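핸드그리퍼 작업 수칙, 드디어 한 장짜리로 나왔습니다

1/20/26 | 글 레오나르도 몬티(Leonardo Monti)

지난번 소식에서 "곧 나온다"고 큰소리쳤던 그 수칙 말인데요, 네, 나왔습니다! 나크스테드(Nakstead) 작업실에서 손에 그리퍼를 쥐고 시연 데이터를 모으는 분들을 위한 작업 수칙 개정판이 오늘부터 적용됩니다. 초안이 워낙 길어서 저도 두 번이나 읽다가 졸았는데(죄송합니다, 하미시), 최종본은 앞뒤 한 장이고 항목은 7개입니다. 벽에 붙여 두고 읽을 수 있는 분량이라 저는 그게 제일 마음에 들어요.

예전 수칙은 팔이 달린 로봇을 기준으로 쓴 문서를 거의 그대로 가져온 거였습니다. 그러다 보니 비상정지 버튼 위치 얘기는 두 쪽이나 되는데 정작 그리퍼를 양손에 들고 탁자 앞에 앉은 사람한테 필요한 얘기는 한 줄도 없었거든요. 손목이 아프면 누구한테 말해야 하는지, 마커 블록에 지문이 묻으면 뭘로 닦는지, 실수한 시연은 지워야 하는지 남겨야 하는지. 다들 그때그때 옆 사람한테 물어보면서 했고, 옆 사람마다 대답이 달랐습니다. 저도 그중 한 명이었고 제 대답이 틀린 적도 꽤 있어요.

이번 개정을 맡은 건 하미시 드러먼드(Hamish Drummond)와 카므란 피르자다(Kamran Pirzada)입니다. 지난 6월부터 붙잡고 있었으니 오래 걸렸죠. 두 사람은 그동안 쌓인 시연 약 3,000건의 기록을 다시 들춰 보면서 어디서 버려지는 데이터가 많이 나오는지부터 살폈다고 합니다. 제일 많은 건 마커 가림이었어요. 손이나 소매가 마커 앞을 지나가거나, 양쪽 그리퍼가 너무 가까워져서 한쪽이 다른 쪽을 가리는 경우요. 그다음이 케이블 당김이었고, 셋째가 좀 뜻밖이었는데 "작업 시작 전 물건 위치를 안 적어 둠"이었습니다.

그래서 바뀐 내용을 제 식대로 풀어 보면 이렇습니다.

우선 소매. 팔꿈치 아래로 내려오는 헐렁한 소매는 이제 안 됩니다. 반팔을 입거나 걷어 올리고 고정해 주세요. 작업실이 춥다는 항의가 벌써 들어와서 카므란이 난방 온도를 올려 달라고 관리팀에 요청해 놓은 상태입니다. 저도 추위를 많이 타는 편이라 열심히 응원하고 있어요.

케이블은 손에서 바닥까지 여유를 두고 늘어뜨린 다음 팔을 끝까지 뻗어 보는 걸로 확인합니다. 팔을 다 뻗었는데 당기는 느낌이 있으면 시작하지 않는 게 원칙이에요. 그리고 통로로 쓰는 바닥을 가로지르는 선은 모두 덮개 안으로 넣거나 벽 쪽으로 돌려야 하는데, 이 항목은 솔직히 당장 지키기가 제일 어려울 겁니다. 작업실마다 바닥 사정이 다르니까요. 그래서 이것만 6주 유예를 두기로 했습니다.

탁자 위 물건은 시연에 쓰는 것과 배경으로 두는 것을 나눠서 기록지에 적습니다. 배경 물건도 적어야 하느냐고 마크 앤서니 디존(Mark Anthony Dizon)이 회의에서 꽤 끈질기게 물었는데, 답은 "적는다"입니다. 다만 배경 물건은 이름만 쓰면 되고 위치까지는 안 재도 돼요. 마크가 여기까지는 양보를 받아 냈습니다.

실패한 시연은 지우지 마세요! 이건 굵은 글씨로 들어갔습니다. 물건을 떨어뜨렸든 잘못 집었든 그대로 남기고 표시만 하면 됩니다. 예전에 민망하다고 지우는 분들이 있었는데(저요), 나중에 보면 그 부분이 제일 쓸모 있을 때가 많다고 하네요.

휴식도 문서에 처음 들어갔습니다. 양손 작업은 연속으로 오래 하지 않고, 자리에서 일어나 그리퍼를 내려놓고 쉬는 시간을 기록지에 함께 씁니다. 휴식 중에는 그리퍼를 탁자 가장자리에 걸쳐 두지 말고 거치대에 놓아야 해요. 정확한 시간표는 작업 종류에 따라 다르니 수칙 뒷면의 표를 보시면 됩니다. 손목이나 엄지에 통증이 있으면 그날 작업은 거기서 끝이고, 보고는 담당자인 타르크 유르트(Tarık Yurt)에게 합니다. 사유서 같은 건 없습니다. 말로 해도 돼요.

나머지 두 항목은 주변 사람에 관한 겁니다. 같은 공간에 있는 사람은 기록에 찍힐 수 있다는 걸 미리 알아야 하고, 원하지 않으면 다른 자리로 옮겨 달라고 할 수 있습니다. 그리고 노란색과 검은색 띠가 붙은 구역 안에는 가방이나 의자를 두지 않습니다. 기브빌(Givville) 쪽에서 이 띠를 그냥 장식인 줄 알았다는 분이 계셔서 굳이 문장으로 썼다고 하네요.

반응은 아직 반반입니다. 기브빌에서는 기록지가 한 장 늘었다고 투덜대는 목소리가 있고, 나크스테드에서는 실패 표시 칸이 생겨서 편하다는 쪽이 많아요. 하미시에게 소감을 물었더니 이렇게 답했습니다. "짧게 쓰는 게 이렇게 오래 걸릴 줄 몰랐어요. 다음 개정은 다른 사람이 했으면 합니다." 카므란은 옆에서 고개만 끄덕이더군요.

협력사인 싱할(Singhal)에서도 같은 수칙을 쓰고 싶다고 연락이 와서 영어판을 준비하고 있습니다. 사스토토우(Sastotow) 프로그램에 참여하는 분들은 따로 신청할 필요 없이 다음 작업 때 인쇄본을 받게 됩니다. 이미 옛날 수칙으로 교육을 마친 분도 새 문서에 서명은 다시 하셔야 하고요, 읽고 나서 이상한 문장이 있으면 타르크에게 바로 알려 주세요. 오탈자는 제가 벌써 하나 찾았습니다. 뒷면 표 아래쪽인데, 다음 인쇄 때 고친답니다.
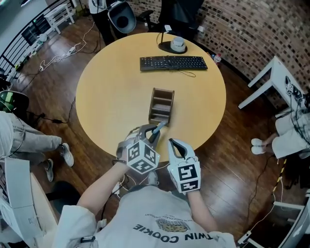
양손 그리퍼로 진행하는 탁상 작업. 흰 블록에 붙은 흑백 무늬가 위치 추적용 마커다.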